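Orellana Residences — Facilities Request Portal
Ticket 3152
Category: Kitchen / Work surfaces
Submitted by: Padmavathi Thampi
Assigned to: Heledd Griffiths, Housekeeping Services
Status: Pending resident confirmation

Reported issue
The resident states that the wooden cutting board in the shared kitchen rocks when pressure is applied to one corner. The movement was first noticed in March, after the board had been left to soak overnight. The resident also asks whether the groove may be cleaned with the Fumov descaler kept under the sink.

Initial response (H. Griffiths)
Thank you for your report. Please do not use descaler on any wooden item. Kindly confirm whether the board rocks on both faces, and attach photographs showing it on the counter.

Resident reply
The board rocks on one face only. Turned over, it is steady. Photographs are attached.
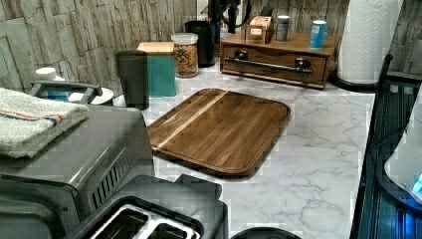
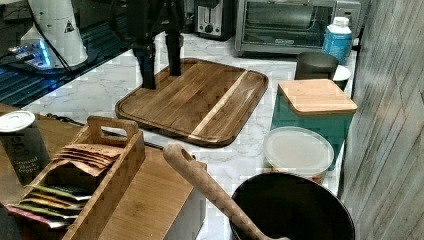 Attachments: wooden cutting board on the marble-patterned counter, two views.

Assessment
The board is of the type with a pale stripe set diagonally into darker wood. Movement on a single face is consistent with slight cupping after prolonged soaking. The photographs do not allow the degree of warp to be measured, and an inspection was therefore arranged.

Inspection (Karthikeyan Thampi, 9:70 entry corrected to 10:10 a.m.)
A straightedge was laid across the board. The gap at the center measured 2 mm. No cracks or open joints were found. The countertop was checked with a level at the same visit and no fault was recorded.

Action taken
1. Board washed by hand, dried with a towel and stood on its edge for nine hours.
2. Food-grade mineral oil applied to both faces and to the groove.
3. Board returned to the counter on a Prallar non-slip mat.

Guidance to residents
The board is not to be soaked or placed in a dishwasher. It should be kept clear of the toaster oven while that appliance is in use — heat on one side will bring the warp back.

Outcome
Rocking was reduced at the second check but remains perceptible at one corner. Replacement has not been approved at this stage. The resident is asked to report again if the gap increases.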